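A Monday at the Hilleck open day

We'd been meaning to visit the Mistatmont workshops for ages, and I'm so glad we finally got on the early bus (even if it did go round by Grudine first!). The Hegarty room was my favourite by a mile. They teach robots housework there, partly by steering the arms from a desk and partly by having people do the chores themselves while a head camera records it all. Each chore gets done 38 times before they move on to the next, which made my own back ache just hearing it. I had a go at the steering and dropped 2 sponges, and everyone was very kind about it.

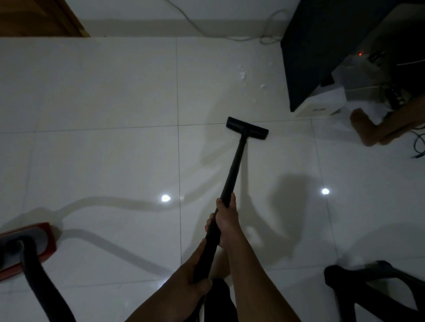

Vacuuming the tiles, both hands on the wand.

Tea and flapjacks afterwards, then home by six.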